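핸드·제어기 비교 시험 전 안전 점검표 (의견 포함)
점검일: 2024년 12월 16일
장소: Prirura 시험실, 욕실 모형 구역 및 인접 사무 구역
대상: 핸드 Hirkier / Vosska, 제어기 Stanciu, 머리 카메라, 손목 카메라
판정 표기: 적합 / 조건부 / 부적합 / 미확인. 조건부 항목은 의견란의 조치를 마친 뒤 서명한다.

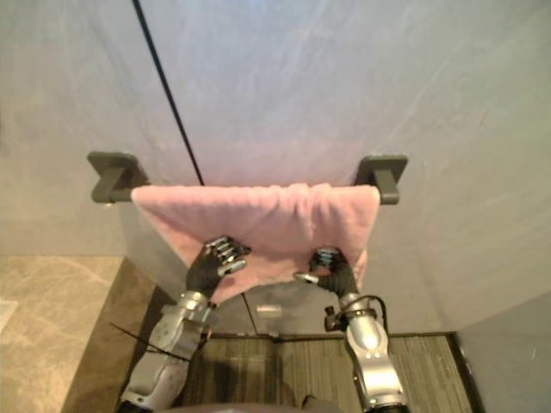
수건걸이 앞, 양팔
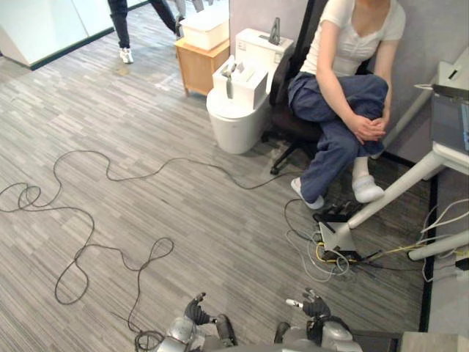
바닥 케이블과 통행 구역

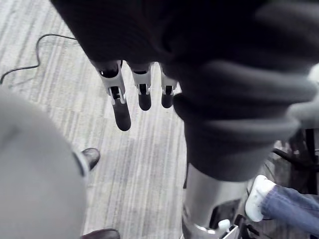

손목 카메라 화면
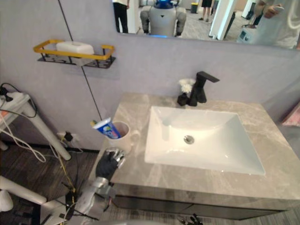
세면대 접근 자세

Leilani Mahmoud의 답글: 핸드를 바꿀 때마다 비상정지 시험을 다시 하는 항목은 유지하는 편이 좋겠습니다. 지난번 표에는 제어기를 바꿀 때만 하도록 되어 있었는데, Vosska는 손목 커넥터를 뽑으면 안전 신호선도 같이 끊깁니다. 다시 꽂은 뒤 상태 표시가 정상이라고 해서 정지 회로까지 정상으로 볼 수는 없습니다. 2.4에 한 줄 추가해 주세요.

반영함. 2.4 참조.

1. 작업 구역

1.1 팔 도달 범위와 사람 사이의 거리
기준: 구동 중 최대 도달점에서 800 mm 이상.
판정: 조건부
의견: 욕실 모형 쪽은 벽이 경계 역할을 하지만 사무 구역 쪽은 트여 있다. 책상에 앉는 사람과 구역 안을 지나가는 사람 모두 적용 대상이다. 바닥 테이프로 경계를 표시하고, 구동을 시작하기 전에 구두로 알린다. 의자는 테이프 바깥에 둔다.

1.2 바닥 케이블
기준: 로봇 이동 경로 및 통행로를 가로지르는 케이블이 없을 것. 불가피하면 덮개 사용.
판정: 부적합
의견: 카펫 위 긴 케이블이 고리 모양으로 늘어져 있다. 여유분을 감아 묶고 벽 쪽으로 돌린다. 책상 아래 묶음도 같은 날 정리한다. 흰색, 회색, 검은색, 노란색 선이 섞여 있으므로 양쪽 끝에 용도 표지를 붙인 다음 움직일 것. 표지 없이 뽑지 않는다.

1.3 멀티탭과 전원
기준: 멀티탭은 물이 튈 수 있는 위치에 두지 않음. 케이블 자중이 플러그에 걸리지 않음.
판정: 조건부
의견: 세면대 옆 흰색 받침대에 놓인 멀티탭에서 케이블 묶음이 가장자리 너머로 처져 있다. 받침대 다리에 클램프로 고정한다. 이번 비교에서는 급수를 쓰지 않으므로 위치는 그대로 허용한다. 급수 시험으로 넘어가면 이 항목은 자동으로 부적합이다.

1.4 벽 부착물
기준: 수건걸이, 비누 선반 등은 손으로 당겨 흔들림이 없을 것.
판정: 적합
의견: 수건걸이는 양쪽 브래킷을 각각 당겨 확인. 핸드가 수건을 문 채 팔이 뒤로 빠지면 하중이 브래킷에 직접 걸린다. Hirkier로 당김 시험을 할 때는 매회 확인한다.

1.5 벽면 케이블
기준: 손가락이 걸릴 수 있는 위치에 늘어진 선이 없을 것.
판정: 부적합
의견: 비누 선반 앞을 지나 컵 쪽으로 내려오는 얇은 검은 선. 오른손 접근 경로와 가깝다. 선반 뒤로 돌리거나 위쪽에서 고정한다. 고정 전에는 컵 집기 시험 금지.

1.6 거울
기준: 머리 카메라의 사람 감지 기능이 거울상 때문에 오동작하지 않을 것.
판정: 미확인
의견: 세면대 위 거울에 로봇 자신과 뒤쪽 사람이 비친다. 감지 결과에 거울상이 포함되는지 로그로 확인해야 한다. 거울을 가리고 한 번, 그대로 두고 한 번. 결과가 다르면 사람 감지는 안전 기능으로 인정하지 않고 감시자를 둔다. Stanciu 설정의 제외 영역은 벽면 기준 좌표로만 잡히므로 로봇이 움직인 뒤 다시 맞춰야 한다.

2. 정지 기능

2.1 비상정지 단추
기준: 운전자 손이 닿는 위치, 누른 뒤 양팔 모두 정지.
판정: 적합
의견: 단추를 책상 위에 그냥 올려 두지 말 것. 케이블에 끌려 떨어진 사례가 8월에 있었다. 운전자가 들고 있거나 거치대에 끼운다.

2.2 통신 두절 시 거동
기준: 제어기 연결이 끊기면 팔은 현재 위치 유지, 손가락은 힘을 더하지 않음.
판정: Hirkier 적합, Vosska 조건부
의견: Vosska는 두절 직전의 목표 힘을 유지한다. 물체를 떨어뜨리지 않는 장점은 있으나 사람 손이 끼면 풀리지 않는다. 수동 해제 레버 위치를 운전자와 감시자 모두 알고 있어야 한다. 시험 전에 각자 한 번씩 직접 당겨 본다.

2.3 재기동
기준: 비상정지 해제만으로 움직이지 않을 것.
판정: 적합
의견: Stanciu에서 해제와 시작이 별도 조작으로 분리되어 있음을 확인.

2.4 핸드 교체 후 재시험
기준: 핸드 또는 손목 커넥터를 분리한 경우 2.1부터 2.3까지 전부 다시 실시.
판정: 절차 추가
의견: 교체한 쪽 팔만 시험하고 끝내지 말 것. 상태 표시등은 판정 근거로 쓰지 않는다. 재시험 시각과 시험자 이름을 운전 일지에 적는다.

3. 핸드와 손목

3.1 손가락 외피
기준: 찢김, 들뜸, 관절부 말림 없음.
판정: 적합
의견: 직물 외피는 관절을 끝까지 굽힌 상태와 편 상태에서 각각 본다. 한 자세로만 보면 접힌 부분이 가려진다. 예비 외피는 크기 표기를 확인할 것. Hirkier용과 Vosska용이 서로 끼워지기는 하나 손끝이 남는다.

3.2 손끝 패드
기준: 접착 상태 양호, 표면 이물 없음.
판정: 조건부
의견: 섬유를 집은 뒤에는 패드에 보풀이 붙는다. 컵 시험 앞에 닦는다. 이 순서를 지키지 않은 기록은 비교 자료에서 뺀다. 마찰이 달라진 상태에서 나온 미끄러짐 횟수를 핸드 성능으로 적으면 곤란하다.

3.3 손목 체결
기준: 체결 볼트 표시선 일치, 손으로 비틀어 유격 없음.
판정: 적합
의견: 누적 파지 651회 시점에서 표시선 이동 없음. 다음 확인은 핸드 교체 때.

3.4 팔뚝 케이블과 타이
기준: 타이 끝 절단, 손목 회전 전 구간에서 선 당김 없음.
판정: 부적합
의견: 왼쪽 팔뚝 타이의 긴 꼬리가 잘리지 않은 채 남아 있다. 수건 올에 걸리거나 손목 카메라 시야에 들어올 수 있다. 바짝 자르고 절단면을 안쪽으로 돌린다. 오른쪽 손목을 감아 도는 검은 케이블은 회전 끝점에서 여유를 다시 볼 것.

3.5 끼임 위치
기준: 엄지와 손가락 사이, 손목 관절 틈에 경고 표지.
판정: 미확인
의견: 외피 위에는 표지가 붙지 않는다. 팔뚝 하우징에 붙이는 안으로 변경 검토.

4. 카메라

4.1 머리 카메라 시야
기준: 작업 자세에서 양손 손끝이 모두 보일 것.
판정: 조건부
의견: 수건걸이 자세에서는 양손이 들어온다. 세면대 자세에서는 왼손이 시야 아래로 빠지기 쉽다. 왼손을 쓰지 않는 시험이라도 대기 위치를 카운터 앞면에서 떨어뜨려 둔다. 안 보이는 손이 하부장 앞면을 밀고 있어도 운전자는 모른다.

4.2 손목 카메라 시야
기준: 손끝과 대상 물체 사이 공간 확인 가능.
판정: 부적합
의견: 어두운 천이 화면의 위쪽과 오른쪽을 크게 가리고 있다. 손가락이 보이기는 하나 손가락 너머 판단에는 쓸 수 없다. 시작 전 화면을 확인하고, 천이 시야에 걸려 있으면 치운 다음 구동한다. 화면에 사람의 신발이나 다리가 보이면 1.1을 다시 본다.

4.3 영상 지연
기준: 운전 화면 지연이 시험 기준값 이내.
판정: 미확인
의견: Stanciu 표시값은 송신 측 시각 기준이어서 표시 지연이 빠진다. 화면에 시계를 비추는 방법으로 다시 잰다. 두 핸드 비교 중에는 화면 설정을 바꾸지 않는다.

4.4 렌즈 오염
기준: 시험 묶음마다 확인.
판정: 적합

5. 시험 조건

5.1 속도 제한
기준: 고정물에서 420 mm 이내로 접근하면 저속 구간 적용.
판정: 적합
의견: 벽, 카운터, 수도꼭지에 적용. 머그컵은 고정물로 등록하지 않음. 고정물 목록은 핸드별로 따로 저장되므로 Hirkier에서 만든 목록이 Vosska에서도 불려 왔는지 확인한다. 지난 예비 시험에서는 빈 목록으로 시작되어 저속 구간이 걸리지 않았다.

5.2 파지력 상한
기준: 30 N.
판정: 적합
의견: 두 핸드 모두 같은 상한을 쓴다. Hirkier는 손가락별 값, Vosska는 손 전체 합으로 표시한다. 같은 숫자를 넣는다고 같은 조건이 되지 않으니 외부 힘 센서로 맞춘다. 환산값은 일지 첫 장에 기록.

5.3 시험 물체
기준: 깨짐 없는 상태, 내용물 고정.
판정: 조건부
의견: 흰색 도자기 머그컵이 카운터 왼쪽 끝에 놓여 있다. 손가락 외측이 먼저 닿으면 바닥으로 밀릴 위치다. 싱크 쪽으로 옮기고 바닥에 완충재를 깐다. 치약과 칫솔을 꽂은 상태는 무게중심이 치우치므로 빈 컵과 따로 기록한다. 깨진 컵은 붙여 쓰지 않는다.

5.4 수건
기준: 매회 같은 걸침 상태로 복원.
판정: 조건부
의견: 주름이 한쪽에 모이면 손끝에 닿는 두께가 달라진다. Vosska는 얇은 한 겹을 집을 때 유리하고 Hirkier는 두꺼운 묶음에서 덜 미끄러지는 경향이 예비 기록에 있다. 걸침 상태를 맞추지 않으면 이 차이를 확인할 수 없다. 복원은 로봇 정지 후에만 한다. 두 손 사이로 팔을 넣지 않는다.

5.5 순서
기준: 핸드별 시험 순서를 교대로 바꿈.
판정: 적합
의견: 뒤에 하는 핸드가 운전자 숙련의 이득을 본다. 운전자는 한 사람으로 고정.

6. 인원

6.1 감시자
기준: 운전자와 별도로 지정. 휴대전화 사용 금지.
판정: 조건부
의견: 감시자를 겸하면서 휴대전화로 촬영하지 말 것. 촬영이 필요하면 사람을 따로 둔다.

6.2 복장
기준: 늘어진 소매와 끈 없음. 앞이 막힌 신발.
판정: 적합

6.3 구역 내 착석자
기준: 구동 중에는 바로 일어설 수 있는 자세.
판정: 조건부
의견: 책상 쪽에서 의자에 앉을 때는 두 발을 바닥에 둔다. 로봇이 사무 구역으로 방향을 바꾸는 동작이 있으면 시작 전에 알린다.

조치 요청
1.2, 1.5, 3.4, 4.2 조치 전 구동 불가.
1.6, 3.5, 4.3은 저속 단독 운전에서 확인 가능. 이때 1.1의 거리 기준은 완화하지 않는다.
나머지 조건부 항목은 운전자가 조치 후 감시자가 확인.

추가 의견
2.2의 Vosska 거동은 설정으로 바꿀 수 있다는 의견이 있었으나 해당 설정을 찾지 못함. 찾은 사람은 메뉴 위치와 펌웨어 판을 적을 것. 설정을 바꾸면 그 전 파지 기록과 섞지 않는다.

5.2의 환산표를 점검표에 붙여 달라는 요청은 보류. 힘 센서를 다시 영점 조정한 뒤 올린다.

Leilani Mahmoud: 1.6은 거울을 가린 쪽부터 해 주세요. 가리지 않은 상태에서 먼저 돌리면 지도에 거울 속 공간이 남아서 두 번째 결과에 영향을 줍니다. 지도 초기화도 사이에 한 번 넣어 주십시오.

반영함. 1.6 실시 순서: 가림, 지도 초기화, 가림 해제.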